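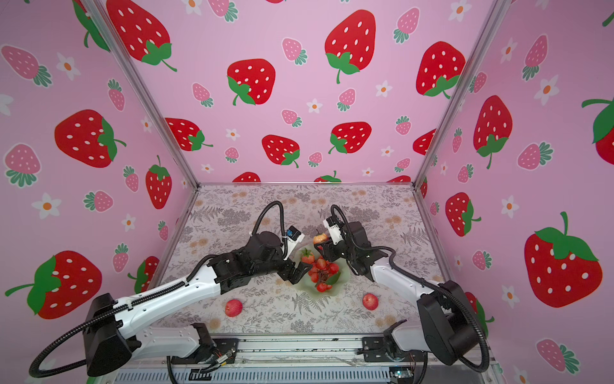
The two-arm tabletop station at fruit work, right gripper holding a small apple over the leaf plate.

Prurkdale Two-Arm Tabletop Station
What's in the package, what it needs from you, and how to budget for it

Hi, and welcome to the longest page on my site. I build and sell these stations out of a small shop, and most of the emails I get are from people trying to work out what the whole thing will cost them once it's on a bench and running. So I've put my answers here. If you only want the parts list, it's right below. If you're filling in a purchase request and somebody upstairs wants to know why you need two of everything, keep going.

What you get

Two arms, left and right, each with a two-finger gripper
Wrist camera with its mounting plate
Aluminum rail with a bracket at each end for the arm bases
Corner posts and wall panels, plain white
Control board, cabled to the rail
Cable sets for both arms, with sleeves
One tabletop cloth (I pick the pattern unless you tell me otherwise)
Hex keys, spare screws, one spare pair of fingers

What you don't get is a computer, a bench or the props. I used to throw in a box of plastic fruit, but everybody wanted something different (one customer only does bread rolls!) so now you get to go shopping yourself.

The bench

Please sort this out before you order. The station wants a bench that can carry 220 pounds without wobbling, and I mean a real bench, bolted or on locked feet. The arms aren't that heavy, but they start and stop fast, and a flimsy table turns every move into a little shimmy that shows up in your camera footage. I had a station on a folding table for a while. Don't do that.

Leave yourself room in front too. The arm bases stand at the front corners and the cables swing out in big loops, dipping under the rail on their way up. Those loops need to hang free. If you push the station up against a shelf or clamp a monitor stand next to it, sooner or later a cable catches and you'll be buying a new one from me, and they're 125 dollars a set.

Walls and tabletops

People skip this line in the budget and then come back for it, so let me make the case. The panels and cloth are the cheapest part of the station and they change what your recordings look like more than anything else you can buy. I keep several looks going at any one time. The one at the top of this page is pink strawberry wallpaper on three sides with a fern and flower cloth, and it's a favorite of mine because it's so busy. Red apples and a red strawberry against red strawberries on the wall – if your vision model can sort that out, a plain white box isn't going to give it much trouble.

You can paper the panels yourself with ordinary peel-and-stick wallpaper. Take the panels off first, it's much easier flat. I also sell papered sets, and they swap out in 5 minutes once you've done it a couple of times. Matte paper only, please. Shiny paper throws glare right back at the camera.

For the cloth, go with something that lies flat and has a bit of grip to it. Round things roll. Apples especially love to roll, and a slick vinyl cloth will have you chasing them all afternoon.

Grippers

The standard fingers do fine on apples, small plates, cups, blocks and that sort of thing. For small glossy fruit in a pile I'd add the soft pads. They slip over the fingers and cost very little, and they wear out, so put two sets a year in your plan if you run every day. The Famisport pads fit as well and a few customers like them better for smooth stuff. I don't stock them.

Can you run it with one arm? Sure, and I'll sell you one that way. The rail takes the second arm later and you won't have to re-drill anything. But if you already know you want handing-over tasks, or one arm steadying a plate while the other picks, buy both together. Adding the second one later means doing the calibration all over again, and you pay for two shipments.

Which version

There are 2 right now.

The MacKinnon is the standard one, with the open front and the low rail. It's what I'd get for a lab or a classroom bench.

The Stastow has the same arms and the same reach, but the posts are taller and there's a crossbar on top for lights or an extra camera. It ships in a second crate and won't fit under most wall cabinets, so measure first.

Things to put in the budget besides the station

Bench, if yours isn't up to it
Computer with a decent graphics card
Overhead camera and mount
One spare cable set
Finger pads
Wallpaper, cloths, props
A day of somebody's time for setup and calibration

That last one gets left off constantly. Unpacking and bolting down goes quickly, but calibrating two arms to each other takes patience, and you'll want to redo it any time a base bracket gets loosened.

Ordering

Stations are built to order. I do a batch at a time and the next one starts in April, so if you need it on this year's money, get your paperwork to me before then. Schools can pay by purchase order. Tell me your bench depth, which version, one arm or two, and whether you want papered panels, and I'll send back a quote with shipping already in it.

Returns are fine on unopened crates. Opened ones, write me first and we'll figure something out.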